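Should I pay to ship toys home after a long stay, or give them away?

Posted in Travel by mossy_kettle, 2019-12-04

We have been living in a furnished rental in Norero and our lease is up in May. We came with suitcases and now, with two small kids, we have a closet full of toys, picture books and puzzles. The quote I got from Flesard for a small shipment was $2,531, which made me sit down for a minute. My husband says leave it all. My daughter has other opinions! Has anyone been through this, and were you glad or sorry?

bianchini_mom
We did this move with three kids and I still think about it. I started out wanting to keep everything, and then one rainy afternoon I let each child fill one box, lid closed, no arguing. It took a lot of snacks and a few tears, but they chose better than I would have (my son left the expensive train and kept a bag of bottle caps).

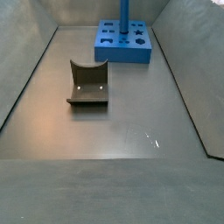
Whatever didn't make the boxes went to the preschool down the street, and the teachers were so kind about it. Ask first, though, as some places won't take soft toys. The boxes came with us as extra checked bags, and that cost us far less than any shipper wanted. Books are the heavy part, so weigh those before you promise anything.

tallgrass5
leave it. toys are cheap

porchlight_ann
I'd get a second quote before you decide, and ask whether customs and delivery to your door are included. Ours said $3,000 and I was relieved until I found out it stopped at the port. Also take pictures of the things you give away. My girls made a little album and still pull it out at bedtime, bless them. Good luck with the packing, and do start earlier than you think you need to.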